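3.2 Where the fruit is kept

The households in Irkbridge buy most of their summer peaches loose, by weight, and bring them home in a paper or plastic bag. What happens to the fruit in the first hour is, in our opinion, more important for later waste than the quality at the moment of buying. In earlier work on home storage the kitchen was often divided only into "cold" and "not cold". This division was too simple for our material. The participants spoke of the table, the window sill, the top of the fridge, the bowl, the basket and "the place near the bread", and each of these places had its own habits.

We asked 50 households to keep a storage diary during August. The diary had one line for each purchase, with space for the place of first storage, any later move, and the end of the fruit (eaten raw, cooked, given away, thrown away). Each household was visited two times. In the visits we did not correct what people did, and we did not give advice before the diary was closed.

The table was the most usual first place. Many participants described it as a place of waiting, where a peach stays until somebody decides about it. Single fruits, left over when the others had been eaten, remained on the table for longer than groups of fruits.
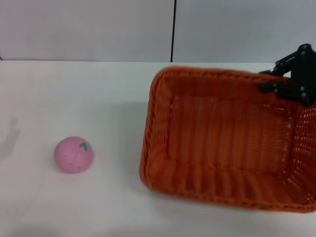 Why is a single peach more likely to be wasted than one in a group? The diaries suggest that the last fruit is left for another member of the family out of politeness, and that each member does the same until it has become too soft to offer.

This pattern was present in the Irkbridge flats and also in the houses along Gautam Street, where kitchens are larger and families usually eat at different times. It was weaker in households with small children, who do not seem to share the politeness of the adults. We cannot say from the diaries if the last fruit was also of lower quality than the others. Several participants wrote that they had chosen the best ones first, and this would be a second explanation which works in the same direction.

The wording of the diaries needs a short remark. The verb "to keep" was used for fruit in the fridge or in a bowl, while fruit on the table was normally "left" or "put down". We consider this difference meaningful. A thing which is kept has somebody who looks after it, and a thing which is left has not. In the coding we followed the words of the participants, also when a later entry showed that the fruit on the table had been checked every morning.

Surfaces themselves were almost never mentioned. Only in a few entries was it noted that a peach had been moved because the worktop was in the sun, or that a join in the worktop collected juice and had to be wiped.
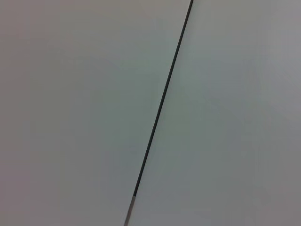

3.3 Bowls, baskets and visibility

Of all households, 23 owned a container which was used mainly for fruit. The others used what was free, for example a salad bowl or an oven dish. We expected that an own container would reduce waste, because the fruit has then a fixed place. The diaries support this only in part. Deep bowls hid the lower fruit, and soft spots were discovered late, often when a participant already smelled them. Wide, open baskets gave better results, as all peaches could be seen from above and air could pass between them.

Participants who bought at the Grimov market hall more often used a basket, possibly from imitation of the stalls. Those who bought from the Carnimum orchards, by the tray, frequently kept the fruit in the tray until it was finished and so did not make any choice of container.

An empty container had an effect which we had not planned to study. When the basket was empty, new fruit was sometimes still placed next to it on the table and stayed there until the evening. Figure 2 gives an arrangement of this type.

Figure 2. A round pink toy resembling a peach, to the left of an empty woven basket.

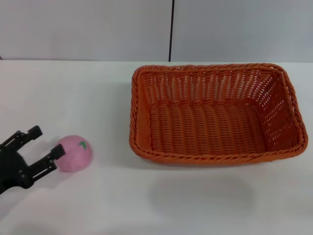
The participants explained such a delay in different ways. Some wished to wash the peaches first, others wanted to wipe the container before filling it again, and one wrote simply that she had been hungry. In the coding we treated the table as first place of storage in all these cases, even when the fruit was moved on the same day. This decision makes the share of the table higher, and it should be remembered when our results are compared with studies which record only the place at the end of the day.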